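3.2 Einfriedungen und Stützmauern entlang der Erschließungswege

Die seitliche Begrenzung der Wege wurde im Untersuchungsgebiet Tillau als eigenständiges Merkmal erfasst. Maßgeblich war die Überlegung, dass der Übergang zwischen befestigter Fläche und angrenzendem Gelände sowohl den Wasserabfluss als auch die Ansiedlung von Spontanvegetation bestimmt. Das Wegenetz wurde hierzu in 187 Abschnitte gegliedert und jeder Abschnitt einem von drei Randtypen zugeordnet: Zaun mit offenem Bankett (Typ A), Böschung mit niedriger Mauer (Typ B) und Stützmauer mit aufgesetztem Geländer (Typ C). Abschnitte ohne seitliche Einfassung blieben unberücksichtigt.

Typ A ist durch Maschendraht und einen unbefestigten Randstreifen gekennzeichnet. Der Zaun dient Kletterpflanzen als Rankhilfe, deren abgestorbene Triebe im Geflecht verbleiben können. Zwischen Zaunfuß und Belag sammeln sich Laubstreu und Feinmaterial. 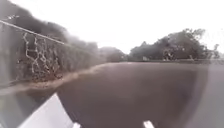
Abb. 4: Randtyp A. Maschendrahtzaun mit trockenen, unbelaubten Ranken; am Zaunfuß sandiger Streifen mit Laubstreu, dahinter Hecke und Bäume.

Die Breite des Banketts erwies sich bei der Kartierung als schwer bestimmbar, da die Grenze zum Belag vielfach von Streumaterial überdeckt wird. Gemessen wurde daher ausschließlich der Abstand zwischen Zaunfuß und erkennbarer Belagskante. Insgesamt liegen für das Wegenetz 1.154 Einzelmessungen vor. Wiederholungsmessungen im Dezember wurden gesondert ausgewertet (vgl. Abschnitt 4.1).

Bei Typ B übernimmt eine niedrige Mauer aus grob behauenen oder unbehauenen Steinen die Sicherung des Böschungsfußes. Bordstein und Rinne trennen sie von der Fahrbahn.
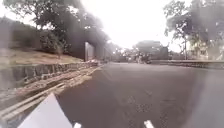
Für die Bewertung dieses Typs ist der Zustand der Böschungsoberfläche entscheidend. Offener Boden und lückiger, trockener Grasbewuchs bieten dem Niederschlag geringen Widerstand, sodass mit einem Eintrag von Feinmaterial in die Rinne zu rechnen ist. Eine Beschattung durch Großbäume oberhalb der Böschung wurde als Zusatzmerkmal vermerkt, ging jedoch nicht in die Typenbildung ein. Das im Projekt Valderrama entwickelte Aufnahmeblatt wurde zu diesem Zweck um ein Feld für den Deckungsgrad ergänzt.

Typ C umfasst höhere Mauern aus unregelmäßigem Naturstein mit hell verfugten Stoßstellen. Den oberen Abschluss bildet ein einfaches Rohrgeländer. Die Mauern wurden in Teilflächen von jeweils 300 cm Länge aufgenommen; erfasst wurden Fugenbreite, Bewuchs und sichtbare Schäden am Mörtel.
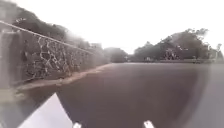
Cisotow

Im Unterschied zu Typ B ist das Gelände hinter der Mauer bei Typ C der direkten Beobachtung vom Weg aus weitgehend entzogen. Aussagen über Hinterfüllung und Entwässerung stützen sich deshalb auf die Bestandsunterlagen, soweit diese vorlagen. Die Zuordnung einzelner Übergangsbereiche, in denen die Mauerhöhe stark wechselt, erfolgte nach dem überwiegenden Anteil innerhalb des Abschnitts. Dieses Vorgehen entspricht der Vergleichsstudie Haltulbridge und gewährleistet die Übertragbarkeit der in Abschnitt 4 dargestellten Ergebnisse.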